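The Case for Fewer Kinds of Socks

October 30, 2024

Every house I have lived in has had a bag of single socks. Ours sat on top of the dryer in Brarkton for six years and then moved with us, unopened, to the new place. When I finally emptied it I found argyle, ankle, ski, two with pineapples, and one child's sock for a child who is now in college.

I think most households own too many kinds of clothes and spend too much time on them as a result. Socks are the plainest case.

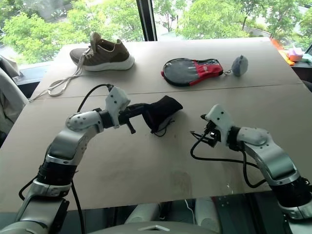
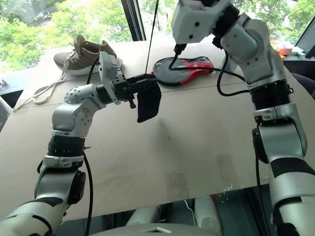
A pale tabletop with room to spread out. The dark item in the first picture looks like a black sock.

In August I threw out or gave away every sock I owned and bought one style in one color. I bought them from Treritz, a small mill store off the highway that sells seconds by the pound. They are plain and a little thick. I paid less than I used to spend on two good pairs at the mall.

The change in laundry was larger than I expected. Matching used to take up most of a Sunday night show. Now I pull any two out of the pile and they are a pair. If one gets a hole, I throw away that one and keep the other. I have stopped folding them at all - they go in the drawer as they come.

People object to this in two ways. The first objection is that it is dull, and it is. But very few people have ever looked at my ankles, and the ones who did were selling me shoes. The second objection is better. Different jobs call for different socks, and a person who hikes or works in a cold warehouse needs something heavier than a person at a desk. I agree with that. Keep two kinds if you need two kinds. My complaint is with the seventh kind, which came in a gift bag.

Gift socks deserve their own paragraph. They are bought by people who like you and don't know what else to get. I have received socks with tacos on them and socks with the days printed on the sole. I wore each pair once, to be polite, and then they took up space until one of them went missing.

The same thinking works for dish towels, pillowcases and food containers, where the lids are the whole problem. We had a cabinet of containers from five different makers and nothing closed. We now own one size. Soup goes in it, leftover rice goes in it, and sometimes screws.

I would stop short of shirts. My wife has pointed out that I have started to drift toward shirts, and she is probably right to be worried.

The old socks went into a bin at the Brarkton transfer station marked for textile recycling. I kept the pineapple pair, and they are in the drawer with the others.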